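Let The Shops Shut When They Like

Opinion

I should say at the start that I like a quiet high street. I grew up above one, in Stotutgate, and the best hour of the week was the one when all the shutters were down and you could ride a bike straight along the middle of the road singing. So when the council put out its draft by-law on trading hours last September, I was ready to be on its side. I made a cup of tea, I sat down with all 115 pages, and by the time I'd got to the end I was cross enough to write this.

If you haven't read it (and why would you), the idea is simple enough. Any shop under a certain floor size will have to close by 8pm unless it holds a late permit. Permits cost 236 pounds, they last a year, and you have to show "local need" to get one. Takeaways are let off. Petrol stations are let off. The big supermarket out at Histside is let off too, on the grounds that it's too large to be a small shop. I read that line several times and it didn't get any better.

The argument for all this is noise. People living over the parade have complained about cars idling and people chatting on the pavement at ten at night, and I've every sympathy with them -- I had a bedroom over that pavement for years! But have a proper look at who is standing about at ten at night. They're outside the chicken place, and the chicken place is exempt. The little grocer two doors along, who sells milk and nappies to people coming off a late shift, is the one who'll have to pay.

I used to work late shifts myself, at the Hartono warehouse, folding and bagging returns until nine. You come out of a job like that with no bread in the house and about as much planning in you as a spoon. A lit window on the way home is a lovely thing. I'd have gone without tea more nights than I care to think about if the shop on the corner had been made to prove to somebody at the town hall that it was needed. 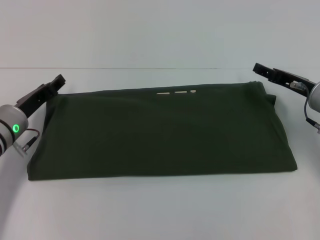
Issue 5, page 2

Which brings me to "local need", the phrase that really got my goat. How does a shopkeeper show it? The draft says by "evidence of regular demand", and then says nothing more. Does she keep a tally of everyone who comes in after eight and ask them if they're desperate? Does she get up a petition for batteries? A big firm has somebody in an office who can write that sort of letter before lunch. A woman who opens up at six in the morning and does her own cashing up hasn't got that person, and she'll either pay someone to write it or she'll give up and pull the shutter down.

I can already hear the reply, as I've had it from a neighbour over the fence. Rules are rules, he says, and other towns manage. Well, Zundness tried something very like this a few years back and I go there most months to see my sister. The parade by her flat is dead after dark now. You get the off-licence sign, a cash machine, and a long walk to the bus stop past a row of metal shutters. She used to pop out for a pint of milk in her slippers and now she gets the car out, so there's your idling engine back again, just parked somewhere else.

I'm not asking for no rules at all. If a shop lets its deliveries clatter in at midnight, fine it, and fine it enough to sting. If cars are sitting with their engines running, we've already got a law about that and I'd be thrilled to see anyone enforce it. There are perfectly good noise powers gathering dust at the council and they'd cost far less than setting up a permit office. You could use them on the chicken place as well, come to that.

What bothers me most is the way the thing has been put together, with the burden falling on whoever is smallest. A law ought to start with the harm and go and find who's doing it. This one starts with floor space. It measures your shop, and if it comes out small enough it decides you're the problem (I'd love to know who thought of using a tape measure to find out who's noisy).

There's still time to say so. The draft is on the council website, under Licensing and not under Business, where I spent a good while hunting for it. There's a paper copy at the library desk if you ask, and the comments form is at the back. You don't have to fill in every box. I left the one about my "stakeholder category" blank, and wrote in the big box at the end that I buy milk.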